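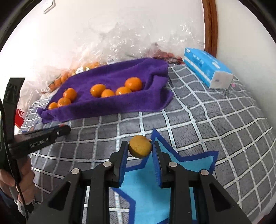 Gemholm Allotment Society
Minutes of the autumn meeting, 21 Oct 2025

Present: Nhyira Ametepe (chair), Valdemar Ingvarsson (minutes), Adom Mahama, Samran Petchrat
Apologies: Kwaku Odoi

1. Last minutes
They were read and agreed. Adom asked to correct the spelling of Quansah Lane, and this is done.

2. Water
The tap by the lower gate is still dripping. Samran has changed the washer already, but the drip came back after 3 days. He will ask Dekia for a price to change the whole tap. The water will be turned off for the winter as usual, and a note will go on the gate before this.

3. Path to the upper plots
There was a long talk on this point. Adom would like gravel on all the path. Samran thinks that wood chips are enough and are more kind to the knees. The price for gravel is 900 pounds, without delivery. It was agreed to put wood chips on the steep part now and to look at the gravel again in January.

4. Waiting list
There are more than 20 names on the list. Plot 20 has not been worked since spring. Nhyira will write to the holder a second time, in a friendly way, and offer a half plot.

5. Seed order
Orders for onion sets and early potatoes must come to Kwaku on paper, with the name written clearly. Last year two orders were mixed.

6. Other matters
The Atholm gardeners invite us to their seed swap. Samran will go and can take two persons in his car.
The key of the shed is with Adom until the next meeting.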